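Open day at Proscombe

2021-12-14

Quick one tonight, train was late and I've got an early start. Went to the robot open day at Proscombe. Free entry, tea in paper cups, queue for the cloakroom longer than the queue for anything else.

Started with the Vandthorpe stand. Mostly conveyor belts and a man's voice on a loop. Gave it 15 minutes. Then a talk from Olvera about warehouses, two of the slides wouldn't load and they just carried on. Fair play.

The one I'd really come for was the picking demo at the back. Rikholm were running it. Big arm, small bin, a few sticks in the bin. Sounds dull, I know. But sticks are horrible for a robot! They cross over each other, they lie any old way, and teh gripper has to come down at the right angle or it gets nothing, or two at once.

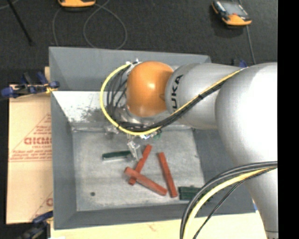
The KUKA arm over the bin. Two of the red sticks lying crossed, which is the sort of thing I mean.

Stayed for 2 rounds of it. I asked if the colours mattered, and was told they make it easier to sort afterwards, the grabbing part is the same either way. Also asked how many picks they'd logged so far. 3097. Written on a sheet by the door, in biro. Loved that.

Slower than I expected, mind. My mum could empty that bin in one go. Lots of little pauses while it works out where to go next. Didn't bother me but a couple of kids wandered off to find the biscuits.

Didn't get to the workshop upstairs, full by the time I looked. They're doing another one in April and you have to book for that, so I'll try and be organised for once. Parking is round the back by the way, the sign out front is wrong.

Right, bed. Will sort the rest of my notes at the weekened.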